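The Office of Parish Reading, Otberg

To all members enrolled in the Psalter course:

The Office notes that Sister Trudy Lowther has fallen 73 verses behind the appointed schedule. Members are reminded that arrears are to be entered in the green ledger - in ink - before evening prayer.

Mrs. Lowther replied in the margin that she had stayed with Psalm 6 for eight nights and did not intend to leave it yet.

The Office met, read the psalm aloud, and adjourned without a ruling. Her entry was initialed by T. Whitcombe, and the ledger was returned to its shelf.
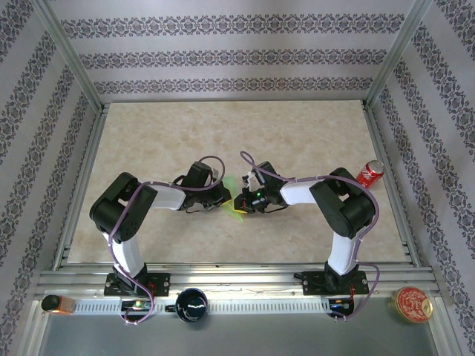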